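Verbeke Fellowship Opens Applications for Young Researchers

PLUTTHORPE, 2018-09-17 – The Verbeke Fellowship is now accepting applications from students and early-career researchers who want to work on local water and transport problems. The program is run by the Stulden Institute together with the city of Plutthorpe.

Fellows work in teams of 3 for ten months. Each team is matched with a town office and a mentor, and presents its results at a public meeting in Peltow. Last year the program received 172 applications from 44 countries.

"We want proposals that a town can use the following year," said program director Tineke Jacobs. "A short plan with a clear budget is fine."
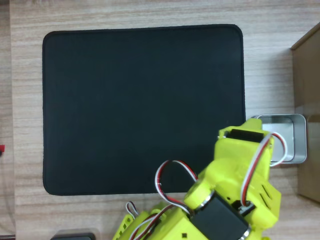
Who can apply?

Anyone between 18 and 30 who is enrolled in a degree program or finished one in the past three years. Applicants may apply alone or as a full team – single applicants will be placed with others after the first review.

Travel to Peltow and housing during the opening week are covered. Fellows also receive a monthly stipend.

Applications must be in English and include a two-page proposal, a resume and one letter of support. Forms are available from the fellowship office in Plutthorpe.

Media contact: Roos Prins, Stulden Institute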